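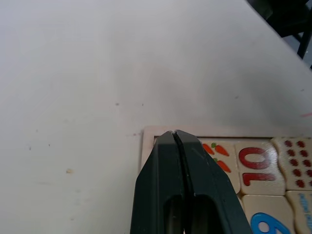 Review: the Horis starter kit for selling online

May 25, 2024

I bought the Horis kit in April, when I had 300 pounds set aside to start a small side business. It costs 284, so that was nearly all of it. For the money you get a printed workbook, a set of planning cards and a year's access to the lessons.

The workbook is the best part. It makes you write down your costs before you pick a product, and the pages on postage saved me from a bad choice. The lessons are slower. Two of them cover the same ground on email lists, and the sound is poor in both. 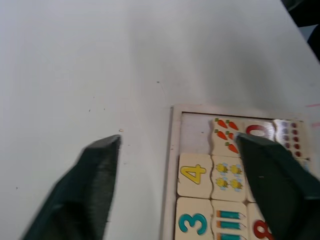
Biltgate Home Business Club

I had used the Malý course before this one. It was cheaper but had nothing on tax, which Horis explains in plain words. Neither will find customers for you. My first 400 visitors brought in 2 orders, and one was from my aunt.

Support answered my emails the next day. Refunds stop once you open the cards, so read the terms first.

Worth buying if you have no experience. If you already run a shop, borrow the club's copy of the workbook.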